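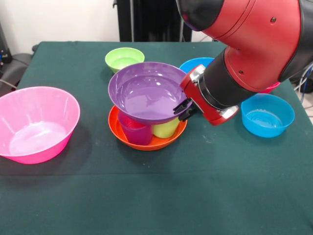 Issue 166

PRESS RELEASE – for release in July

Niria opens orders for the Bruruver table-top sorting and stacking kit

MILTBRIDGE – Niria, the maker of handling equipment for small kitchens, canteens and teaching workshops, has opened orders for Bruruver, a kit that lets a single robot arm pick up, move and stack light tableware on an ordinary table. The kit consists of a two-finger parallel gripper, a fixed overhead camera with its bracket, a control box and a licence for the stacking software. The arm is sold separately. Buyers who already own a supported six-joint arm can fit the kit to it without changing the wrist.

Bruruver is meant for thin-walled items with an open rim: bowls, cups, beakers and shallow dishes. The gripper closes on the rim from one side, with one finger inside the wall and one outside, so that a bowl can be carried over items already on the table. In the picture at the head of this release, the gripper holds a purple bowl by its right rim, above two cups standing in an orange bowl. Other bowls of differing size and colour are on the cloth nearby.

Mixed tableware is harder to handle than a tray of equal parts. Rims hide one another, glossy surfaces throw back the light, and a cup inside a bowl changes the height at which the next item must be let go. The software works out a fresh grip point before every move and does not need the items to be set out in a pattern. It will accept a plain cloth, a bare table top or a rubber mat as the working surface, provided the colour is even.

"We asked for a gripper that could be taken off, washed and put back by one person," said Tassanee Boonyarit, product manager at Niria. "The finger pads come away with two screws. The rest of the unit is wiped down."

Before orders opened, the kit was tried at the company's Miltbridge workshop and at Wattanapong, a catering supplier that has acted as test partner. The trial covered 4,000 moves with plastic bowls and cups. A set of finger pads was changed every 200 moves during the first stage, and the interval was later made longer once the softer pad material had been dropped.

Chalerm Rungrueang, who ran the trial at Wattanapong, said that most of the early work went into release height. "If the fingers open too high, the bowl drops and turns. If they open too low, it pushes on whatever is underneath. We ended up with a slow final approach, and customers can alter that speed themselves."

Known limits

The present version is not rated for glass or china. Items with a lid, a handle or a rim that turns inwards may not be gripped correctly. Clear plastic can be handled only under steady light, and a bowl that is fully hidden from the camera will not be picked until the items in front of it have been moved. Niria plans to deal with handles in a later software release, which will be free to all holders of a current licence.

Supply

The first batch is limited to nearly 100 kits. Each is supplied with mounting plate, cables, spare finger pads and a printed set-up guide. Training at Miltbridge takes one day and may be booked with the order or afterwards. Prices are given on request and depend on the arm to be fitted.

Press contact: Daranee Boonchu, Niria, Miltbridge
Technical questions: Amnuay Thaweesak, applications desk, Niria

ENDS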